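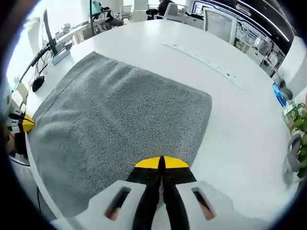 灰毛巾,白桌子

二月的最后一班船没赶上。

智雅琳拖着箱子往回走,鞋里全是水。码头的灯灭了一半。售票窗口贴着纸,字糊了,只认得出一个价钱,2,280。她兜里有459。数都不用数,昨晚在被子里摸过好几遍了。

手机响。母亲。没接。

又响。接了。

“上船了?”

“上了。”

“听着怎么没有风。”

“在舱里呢。”

母亲哦了一声,说你爸把你那间屋子的窗户修了,再不漏了。说完就挂,怕费钱,她一直这样,电话早就不按分钟算了也这样。

雅琳在台阶上坐下来。雨小了,又大了。箱子里有一件给父亲的毛衣,两包茶,还有从兹盖特那间出租屋带出来的旧毛巾,灰的,边都硬了。本来要扔的。临出门又塞进去,也说不清。

她拿出来擦头发。一股肥皂味,还是那间屋子的味道。楼下拉丁内面包房早上四点开炉,墙是热的,冬天她就贴着墙睡。房东老太太斋月里不吃不喝,到了傍晚端一碗汤上来敲门,敲两下,放在地上就走。有一回雅琳追出去说谢谢,老太太摆手,说汤多了,汤多了。

每天都多。

她忽然很想喝那碗汤。想得胃都疼。

一辆货车从坡上下来,车身写着“詹德尼斯”,后面的字叫泥盖住了。司机摇下窗。

“船走了?”

“走了。”

“下一班要等天亮。你上哪?”

她张嘴想说岛上,说回家。话到嘴边拐了弯。

“兹盖特。”

“那是回头路阿。”

“我知道。”

司机想了想,把副驾上的纸箱挪到后面去。雅琳上车,毛巾搭在膝盖上,湿的那面朝下。车里放着一首老歌,放到一半没信号了,沙沙的,两个人谁也没去关。

开出去大概二十分钟,她给母亲发了条消息。打了删,删了打。最后发出去的是:没赶上船,明天再走。刚才骗你的。

那边很久没动静。雨刷来来回回。

然后亮了一下。

“知道。码头的喇叭我听的见。吃饭没有”

她把屏幕扣在毛巾上,脸转向车窗。外头黑,什么也没有,偶尔一盏灯过去,又一盏。

“没呢。”她说出了声。

司机以为在跟他讲话,从门边摸出半个面包,递过来。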